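The Long Way Around

Udel is a town with one stoplight and, since June, a labyrinth. It lies behind the old grain office, 12 circuits of gray stone set into the grass, and it takes longer to walk than anyone planning lunch would like.

A maze wants you lost. A labyrinth has a single path, folded over on itself until you stop trying to guess where it goes. Medieval builders laid them into church floors, and scholars have been arguing about the reason ever since. Pilgrimage, penance, Easter dancing — pick whichever suits your knees.

The Udel path was drawn up by Ticona, a two-room design studio that had previously specialized in parking lots. It shows, in a good way. The turns are generous and the drainage is superb.

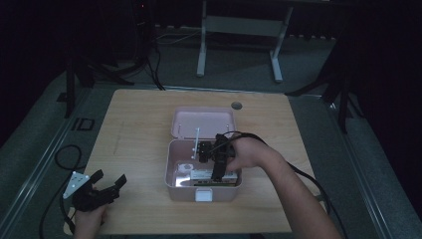 What the Center Means

I walked it twice. The first time I reached the middle, stood there waiting for significance, and thought about tires. Dorkus, the quarterly for people who take spirals seriously, calls the center "a womb, a tomb and a seat of reckoning," which is a lot to ask of a flat rock.

The second walk went better. I counted 963 steps in, lost count coming out, and didn't mind. Flelulgate, the next town over, is said to be planning a bigger one.

2018-09-07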